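About Stadthorpe Joinery School

Stadthorpe Joinery School teaches adults to make and repair timber windows and doors. Roswitha Weidemann started it after she had run her own workshop, Osel, and kept being asked by homeowners how to fix rotten sills themselves.

We take beginners and people already in the trade. The short course covers sharpening, marking out, basic joints and puttying. The long course is for those who want to build a full sash or casement from rough boards. Tools are provided, but bring your own boots.

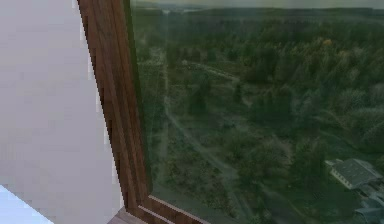
Liliana Caputo joined us to teach finishing and now runs the long course. She trained in the Lo Presti workshop and spent several years on church and farmhouse repairs before moving into teaching. To date 611 people have finished a course with us.

We have 1000 square feet of bench space and a separate room for machines. Timber comes from the Manduren yard, and offcuts are free to students.

The school is closed for all of July. Places on the long course are booked by phone, and the deposit is refunded if you cancel a month ahead.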